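4. Eating at the desk and what is left behind

4.1 Background to the desk survey

The first part of this study dealt with shared kitchens and lunch rooms. It became clear early on that a good part of the food waste we wanted to measure never reached those rooms. People ate at their desks, and what was left stayed there for a time before it was sorted, thrown out or carried home. The desk survey was added in response. It covered four sites, which we call Ceston, Bremby, Chisholm and Groststead, and it ran through February.

The sites differ in ways that matter for what follows. Ceston and Bremby are open-plan offices with a staffed kitchen on the same floor. Chisholm is a mix of small offices and workrooms, with one kitchen two floors down. Groststead has no kitchen, only a sink and a bench in the corridor, and the nearest organics bin is outside the building. Staff at all four sites have access to three waste streams: organics, mixed recycling and landfill. Bin colours and labels were the same everywhere, as the sites share a waste contractor.

4.2 Method

We asked for permission to record desks as they stood at the end of a meal, before any clearing began. Of the people approached, 134 agreed to take part. Each was given a short sheet explaining that the desk should be left as it normally would be, and that no one would be judged on tidiness. Participants could withdraw a desk from a given day by turning a card face down, and a few did so on most days.

For each recorded meal, the observer noted every item on the work surface that was related to eating or drinking, whether or not it was waste. Items were then placed in one of five groups:

Food scraps, meaning the parts of food that are not usually eaten, such as peel, shells, bones and cores.
Leftover food, meaning anything that could have been eaten.
Single-use containers, including cups, cans, bottles, bags and takeaway tubs.
Reusable ware, including plates, bowls, basins and lunch boxes.
Paper and cloth, including tissues, napkins and gloves worn for eating.

Sorting was done by eye. We did not open closed containers at this stage, and items that could not be placed with confidence were entered as unsorted. Once the record was complete, the participant cleared the desk in the usual way, and the contents of the bins were weighed at the end of the day by stream. Desk records and bin weights were kept apart until the coding was finished.

Two observers coded each site. Where they disagreed, the record was looked at again by both and a single code was agreed. Most disagreements were over the line between scraps and leftovers. Bread crusts caused the most trouble, and in the end we counted them as leftovers in all cases. Sauce and broth were not counted at all, although they make up a fair share of the weight in the organics bins at Groststead.

4.3 How much was recorded

In total there were 544 recorded meals and 1,071 items in the food scrap and leftover groups combined. A pile of the same material, such as the shells from one meal, was entered as a single item. This keeps one plate of pistachios from swamping the results, but it does mean that item counts and weights can't be compared directly. We return to this point in section 6.

Scraps were more common than leftovers at three of the four sites. The exception was Bremby, where a subsidized hot meal is served in large portions and many people bring it back to the desk. Containers were present at nearly every meal. Reusable ware was seen less often, mostly at Chisholm, where many staff keep a plate or bowl in a drawer.

We had planned to record how long each item stayed on the desk. This was dropped after the first few days. It needed the observer to come back several times, and people began to clear up when they saw someone coming down the aisle.

4.4 Holding places

The most useful finding from the desk records was one we had not set out to look for. Before waste goes into a bin it is usually gathered somewhere, and the place where it is gathered has a strong effect on where it ends up. We call these spots holding places. A holding place can be a lid, an empty tub, a bowl, a spread napkin or simply a patch of desk.

Three patterns came up again and again. In the first, everything from the meal goes back into the container the food came in, the lid goes on, and the whole thing is dropped in landfill. This was by far the most common pattern at Ceston and Bremby. In the second, scraps are kept in a separate container from the start, usually by people who make a habit of it at home. In the third, scraps are left loose on the work surface and are dealt with at the end, often with a tissue or the edge of a hand.

The third pattern is the one that people themselves described as messy, and several said they were embarrassed by it. It is also the one in which the material is easiest to see. A loose pile has to be picked up, and picking it up is a moment when a person decides where it should go. When scraps are already in a closed tub, that moment is easily missed.

Desk mats turned out to matter here. People with a mat were more willing to put scraps straight down, and they spoke of the mat as something that could be wiped. People without one tended to use a napkin or the inside of a bag. We did not record mat material or size, and would do so in another round.

4.5 Mixed desks

Desks where more than one holding place is in use at the same time were classed as mixed. They are harder to code than the others, and they call for more decisions from the person clearing up. Any one item may be simple enough to sort, but the items tend to sit close together, and food scraps are often next to things that belong in recycling. Figure 4 gives a case of this kind: red crayfish shells are piled directly on the dark grey mat beside a clear plastic bottle, while scraps such as banana peel have been put into a clear container, with a pale sausage-shaped food item in a second container next to it. The shells and the peel would both be coded as scraps and both belong in organics, yet one is loose and the other is held. The crushed drink can and the bottle, both lying on their sides, go to mixed recycling. The large white basin and the cream-coloured plate are reusable ware and should not enter the bins at all. 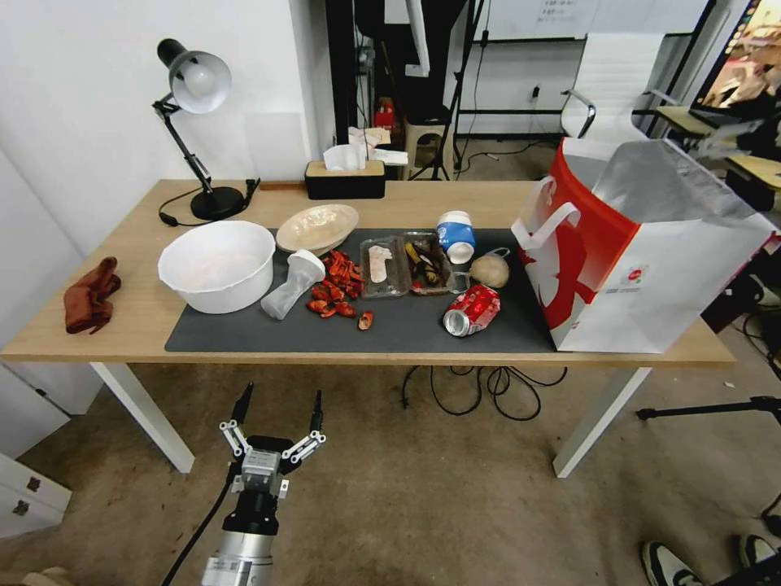

Figure 4. A desk classed as mixed, with loose and held food scraps on the same work surface. Tissues and the crumpled brown glove were coded as paper and cloth.

In the desk records, shells were loose more often than any other kind of scrap. They are bulky for their weight, they don't pack down, and people eating with their hands prefer not to reach over the side of a tub for each one. Peel was more often held. It comes away in one or two pieces and will fit in whatever is empty.

Cups were a steady source of error in the sorting that followed. At all four sites, paper cups are meant to go to landfill because of their lining, but participants put them in recycling more often than not. Bags with a foil lining were treated in every possible way. Some people kept them to use again, some used them to carry all the other waste out, and some pushed them into the recycling bin with food still inside. Where a bag was used to carry everything, the separate streams were usually lost, even when the items had been kept apart on the desk.

4.6 What people said about clearing up

After the records were complete we sent a short set of questions to all participants. Most answers were brief. The distance to the organics bin was the reason given most often for not using it, and this was strongest at Groststead, as expected. Smell came second. People with shellfish or fish scraps were more willing to walk to the right bin than people with fruit peel, and a few at Chisholm said they took shells home in a tied bag so as not to leave them in the building overnight.

A smaller group said they did not know whether shells were accepted in organics. They are, under the current contract, but the poster above the bins shows only fruit, vegetables, bread and coffee grounds. We passed this on to the contractor, and a new poster was put up at all four sites on Mar 3, 2025, after recording had ended. Its effect is not covered by the data in this paper.

Space was also mentioned. A desk that holds a lamp, a tissue box and a meal leaves little room to sort anything, and several people said that they would gladly use a small lidded tub if one were supplied. Others did not want one more object on the desk. Opinion on this was close to evenly split, and it did not follow site or type of work.

4.7 Limits of the desk records

The records show a desk at one point only. We can't say from them in what order items were put down, or whether a container that holds scraps was first used for something else. Some items may have been left from an earlier meal. Participants were asked to start the day with a clear surface, but this was not checked.

Coding by eye also undercounts what is hidden. Tubs with coloured lids, paper bags and anything under a napkin were entered as unsorted, and the unsorted group is larger at Bremby than elsewhere for this reason. Finally, the building at Groststead has over 2,000 people in it, and those who took part there came from two floors. Their habits may not be those of the building as a whole, and the bin weights for that site, which cover only the same two floors, should be read with that in mind.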